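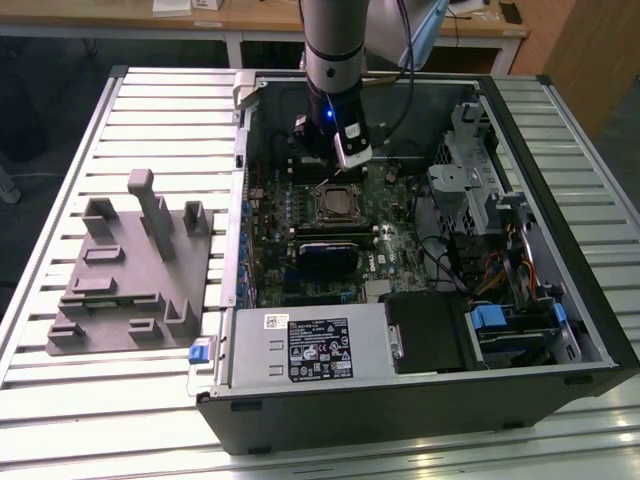 Search this site Enter keywords Go

Wiltosach opens its doors (and its old computers) for a spring of hands-on desktop repair

VIRNAR, March. I've been wanting to write this one for ages, so forgive me if I get a little carried away! Wiltosach, the small repair and reuse shop I run here in Virnar, is starting a new program called Prorico. In plain words: we take in old office desktops, we open them up, we fix or strip them, and we teach anyone who's curious how to do the same thing at home.

I know a press release is supposed to sound like it was written by a building. I tried that version and my eyes glazed over by the second paragraph, so you're getting me instead.

What Prorico is

Prorico is a run of 12 evening sessions at our shop on the Jitaru side of town, starting at 6:30 and going until we get tired. Each session is built around one part of a desktop computer. We start with the case itself and how to get into it without swearing, then memory, then drives, then the power supply (with a long talk about what you leave alone), then the processor and its heatsink, and on from there. By the last few evenings you'll be putting a whole machine back together and pressing the button with your fingers crossed.

The machines are ordinary office towers, the kind that sat under somebody's desk for years collecting lint and the occasional paper clip. We have 305 of them right now. I counted twice. They came from an insurance office that was moving to laptops and from a school district that had run out of closet, and they've been stacked along our back wall since before the holidays. A lot of them are perfectly decent computers that want a cleaning, a drive and a bit of patience.

Why old desktops?

Mostly I love them! A laptop is a fiddly thing to learn on. Everything is thin and glued and held in with screws the size of a poppy seed. A full-size office tower is roomy by comparison. You lay it on its side, take the panel off, and there it all is in front of you: the board, the memory slots, the drive cage, the power supply with its big spray of orange and yellow and red and black wires.

The other thing I'm fond of is the color coding. On a lot of these business machines the bits you're meant to touch are blue. Blue handles on the drive caddies, blue latches down by the expansion slots, a blue tab by the power supply. Somebody sat down and thought about the poor person who'd have to service the thing, and I'd like to shake that somebody's hand. When I teach beginners I tell them to look for the blue before they reach for a screwdriver, and you can hear the whole room relax.

Mind you, it only goes so far. Plenty of makers pick a different color or none at all, and we'll have a few of those stubborn ones on the benches too, so people don't go home thinking it's always that easy.

What you'll do at the bench

We've got slatted aluminum workbenches, which I'll admit I was doubtful about at first (I'm a butcher-block person at heart). They've grown on me. You can bolt a fixture down wherever you like along the slots, shove it over when you need more elbow room, and they wipe clean at the end of the night. Small screws do love to roll into the gaps, so every seat gets a magnetic dish and I will nag you about using it.

A typical evening goes something like this. We pick our towers, lay them down, and unplug anything that anyone has managed to plug in. I talk for a few minutes, usually longer than I promised. Then you work and I wander. On heatsink night, for example, you'll loosen the cooler, lift it away from the board, clean off the old thermal paste (which by then has the texture of stale frosting), and have a good look at the processor socket before you go any further. Sockets deserve respect. The contacts in there are tiny and they do not forgive a dropped tweezer, so that's the one evening I ask people to leave their coffee by the door.

Power supply night is the one everyone asks about. We take the unit out of the case, read the label together so you know what all those ratings and warnings are trying to tell you, and test it with a proper tester. We do not open it. I've been asked very nicely and I've been offered cookies, and the answer is still no. The capacitors inside can hold a charge after the plug is pulled, and a working used supply is cheap enough that there's no sense in poking around.

Cable night sounds dull and ends up being my favorite. You learn which plug goes where, how to squeeze the little clip instead of yanking on the wires, and how to tuck everything so it stays out of the fan. I have seen grown adults get very proud of a neat bundle of wires. I'm one of them.

Where the computers go

Every tower that passes its tests gets a fresh drive, a clean operating system and a sticker with the date it left us. From there they go out to families in Virnar and Jitaru who've asked for one. There's a form at the front counter, it's one page, and I don't ask anybody to prove anything. If you need a computer for school or job hunting or writing to your sister, that's good enough for me.

Drives that come to us with anything on them are wiped before they reach the teaching benches. If a drive can't be wiped, it gets drilled, and yes, you can come and watch. Towers that don't make it are taken apart for their good pieces: memory in one bin, caddies and brackets in another, power supplies on the shelf once they've tested fine. The bare metal goes to the scrapyard and the leftover circuit boards go to a recycler that handles electronics.

We put $2000 of the shop's own money into getting ready. It went on screwdrivers, wrist straps, power supply testers, more thermal paste than one person should own, and a pile of solid-state drives. It isn't a fortune, and I felt every dollar of it, but I'd rather have it in people's hands than in the cash drawer.

Who can come

Anyone who can hold a screwdriver and listen. Kids are welcome if they bring a grown-up, and grown-ups are welcome if they bring a kid who'll explain things to them. You don't need to know a single technical word. We had three trial evenings over the winter, and the person who did the cleanest rebuild had never had the side off a computer before. She took her time, she laid out her screws in rows, and hers started up on the first press. I'm still a bit jealous.

Sessions are free. If you'd like to drop a few dollars in the jar it goes toward drives. You can come to all of them or just the ones that sound fun, although I'd steer beginners toward the first evening, which covers static, lifting, and how to lay a tower down without squashing your fingers. These older cases are heavier than they look, especially on the drive side.

Wear short sleeves or ones you can push up. Tie back long hair. Take off rings and dangly bracelets. If you have your own computer with something wrong with it, bring it along on the last evening and we'll have a look together, but please back up your files first. Please. I can't say that often enough.

If you've got machines to give

We're still taking desktops, in spite of what the back wall looks like. Full towers and the slimmer office kind are both fine. Missing drives are fine. Dusty is more than fine. What I can't take is anything that's been in a flood, or the old heavy glass monitors, much as I'd like to help you get rid of yours. Bring them to the side door in the afternoon and ring the bell, and if you've kept the power cords, toss those in the box too. We never have enough cords.

Keyboards and mice are welcome as long as they work. A computer going out to a family without a mouse is a sad sight, and I've had to hold a couple back for just that.

For reporters and anyone else who's nosy

Come on by! Mid-afternoon is best, when the benches are set up and I'm not yet hoarse. You're welcome to take pictures of the machines and the work, and I just ask that you check with people before you photograph them. I'm happy to talk about repair, reuse, drive wiping, or the right amount of thermal paste, a subject on which I have firm opinions. Call the shop or ask at the front counter, and sign up for Prorico the same way. Seats go in the order people ask for them, and if an evening fills up we'll start a list and squeeze in another bench if we can.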